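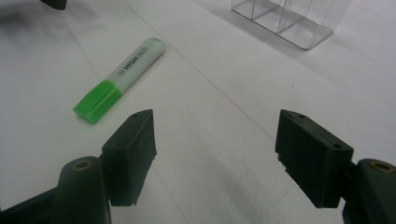 How early should the two leads meet in a romance novel?
In the first chapter if you can manage it, and in the second at the latest.

Chapter 3
The First Meeting

I wrote my first romance in a rented room over a bakery in Cerau, and my leads met on page 112. I was so proud of that! I thought I was building suspense. I had given my heroine a childhood, a sister, a failing ferry business and a very long opinion about soup, and by the time the hero walked in, my one test reader had gone back to watching TV. She told me so on a Tuesday morning over coffee, quite kindly, and I went home and cut the first hundred pages down to nine.

So this chapter is about getting two people into the same room, and what to do with them once they're there. We'll spend most of it on scenes, because I think you learn this part by looking at scenes (and by writing bad ones, which you'll do at the end of the chapter, sorry in advance).

If you skipped Chapter 2, please go back and at least read the part on wants and wounds. I'm going to use both words all the time from here on and I won't stop to explain them again.

What the meeting has to do

A first meeting carries a lot of weight for a scene that often runs under 2,000 words. The reader has picked up the book already knowing these two will end up together. The cover told them, the blurb told them, the shelf it was sitting on told them. You can't surprise anybody with the fact of the romance, so you have to make them curious about the how. Why these two? What's going to get in the way? What does she see in him that the last six people missed?

You don't have to answer any of that yet. You do have to make the reader ask it, and the easiest way is to let each lead notice something specific and a little odd about the other. Green eyes are fine, I have nothing against green eyes, but a man who apologizes to the vending machine is somebody I'll follow for three hundred pages.

Let's look at one I use in class every year. It's from The Harbor Accountant by Maarten Groen, the second of his Zundidon books. Ilse has come to close down the boatyard. Pieter runs it and doesn't know yet.

"You're early," he said, without looking up from the hull.
"You don't know what time I was supposed to come."
"No. But nobody's ever on time, and you don't look late."

Three lines! We know he's quick, we know he's used to being let down, and we know she likes to be exact. Groen hasn't told us what either of them looks like, and he won't for another page and a half. What he gives us is a rhythm. She pushes, he gives way a little and then pushes back, and that's how they'll argue for the rest of the book, right up to the big fight in the rain.

Read it out loud once or twice. Then try swapping the speakers. It falls apart, doesn't it? When you can swap the speakers in your own meeting scene and it still works, your leads sound too much alike, and you'll want to fix that before you write another word.

Strangers, old flames and enemies

Not every first meeting is a first meeting. In a second-chance romance the leads have a history, and the scene we care about is the first time they meet on the page. In an enemies story they may have been sniping at each other for years across an office. I still call all of these the meeting, since the reader is new even when the characters aren't.

With strangers, your trouble is usually energy. They have no reason to stay in the room, so you need to give them one: a job, a locked door, a shared taxi, a dog that belongs to somebody else.

With old flames it's the past that gives you trouble. You'll want to explain it all at once, and I'd ask you to hold back. Let one of them remember one thing. In Drurken, the long family saga we'll come back to in Chapter 7, the heroine sees her ex-husband at a funeral and notices he has finally learned to tie his own tie. She says nothing about it. The book runs 722 pages and we don't hear the full story of the marriage until we're well past the middle, and I never once felt cheated.

Enemies are the most fun and the easiest to get wrong. New writers tend to make them plain rude, and rude gets old fast. Give each of them a fair point. If she wants the parking space and he wants the parking space, I need to be able to see why both of them think it's theirs.

Whose head are we in?

Most romances today move between both leads, one chapter each, and that means you have to pick who gets the meeting. My rule of thumb is to give it to whoever has more to lose. A student of mine, Tsegaye, argued with me about this for a whole term. He thought it should go to whoever is more wrong about the other person, and I've come to like his version nearly as much as mine. Try both on your draft and see which scene you'd want to keep reading.

Please don't write the meeting twice, once from each side, unless the second pass tells us something that changes the first. I've read a great many manuscripts where chapter two is chapter one again with different adjectives.

Before you read on

Take the two leads you sketched at the end of Chapter 2. Put them in a place where one of them belongs and the other doesn't. Write the first ten lines they say to each other, only the talk, with no description and no names. Leave it overnight, then hand it to a friend and ask which one of the two they'd like to have dinner with. Keep the page, messy or not, as we'll need it in the next section when we add what they see.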